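Getting to the drive cables with the Skokent gripper kit

If you have the kit bolted on and homed, you're past the fussy part, so pour yourself a coffee and we'll go on to the fun bit! Open up a desktop you don't mind practicing on and turn the speed down to 30 in the Drivitz panel. You can always bring it up later, and I usually do by the second drive.

Come in toward the drive cage slowly, with the SATA cable and the power wires both in the wrist view.
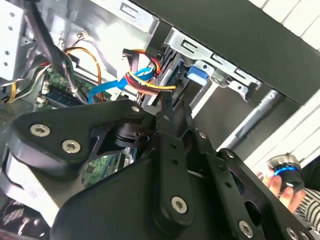
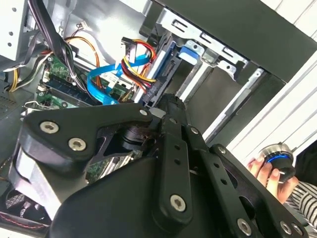
Now ease the fingers closed until the force reading settles at 8, then stop and take a breath. Grip the connector housing and leave the wires themselves alone (Pavithra Varghese taught me that one, after I'd ruined a perfectly good cable in January). Pull straight back in small steps. If the reading climbs past 30, open up, back off a little and try again from a slightly different angle.

When the connector is free, save the pose under a name you'll recognize next time. Mine are all called "test," and I don't recommend it.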